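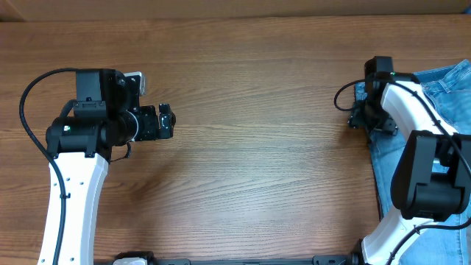

SAREN, March

The Saren Mending Library opens its doors this month in the old Zikevo button works on Lolateck Street, and anyone in town with a ripped pocket, a stuck zipper or a sweater the moths got to is invited to come in and learn how to fix it.

The idea is simple. Members borrow tools the way they would borrow books. The shelves hold darning mushrooms, tailor's hams, seam rippers, pinking shears, leather punches, snap presses and more than one very heavy iron, along with 60 sewing machines that can be used on site or signed out for up to 2 weeks at a time. There's a walking-foot machine for bags and tents, and a treadle machine that still sews a beautiful straight stitch with no electricity at all!

Membership is open to everyone in Saren and the surrounding towns. It costs nothing to join, and a library card from the Saren town library works as your membership card from the first visit. Thread, needles and patching scraps are free to take, and a big share of them came out of the button works itself, where drawers full of stock had been sitting since the plant closed. More than 500 spools have been sorted by color and weight, and they look wonderful all lined up.

Classes begin right away. The opening season has six of them, each one built around a repair people ask for again and again: hemming, darning, zippers, linings, elastic, and the one we expect to fill first, jeans.
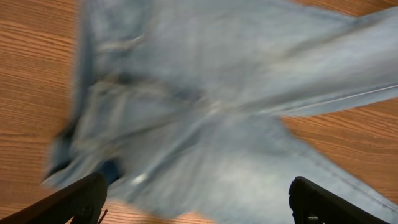 Light blue denim on the table.

Denim is a great place to start. It's sturdy, it holds still under the needle, and a patch that comes out a little crooked tends to look good anyway. The jeans class covers blown-out knees, frayed hems, belt loops that have pulled free, and the thin spots along the inner thigh that finish off so many pairs long before the rest of the cloth is worn. Students learn a hand method first, with a backing patch and rows of running stitch, and then the machine method that runs back and forth over the weak area with matching thread. Bring a pair you like, and please wash it first.

No experience is needed for any of the classes. If you have never threaded a needle, come. If you have been sewing for decades and want some company while you work through the pile at the end of the bed, come too. Children are welcome with an adult, and the hemming class has low stools and blunt needles for smaller hands.

The Mending Library is also working with Aidoo, the secondhand shop across the street, on a repair rack. Donated clothes that are too damaged to sell will hang at the front of the workroom, and members can pick something out, fix it, and either send it back to the shop or take it home. Coats with torn linings are already piling up, and some of them are gorgeous old wool.

Later in the spring, we hope to add an evening for outdoor gear, with seam tape and waterproof patches, and a swap table for yarn and fabric. We would also love to hear from anyone who can teach reweaving or shoe repair. Those are the two skills that came up most often on the suggestion cards, and we don't have a teacher for either one yet.

The workroom is on the ground floor, with a step-free entrance from the courtyard side. Bicycle parking is next to the door, and street parking on Lolateck is free after 6 p.m.

Class sign-up sheets are at the front desk of the Mending Library and at the town library. Drop-in visitors can use the tables whenever a class isn't running.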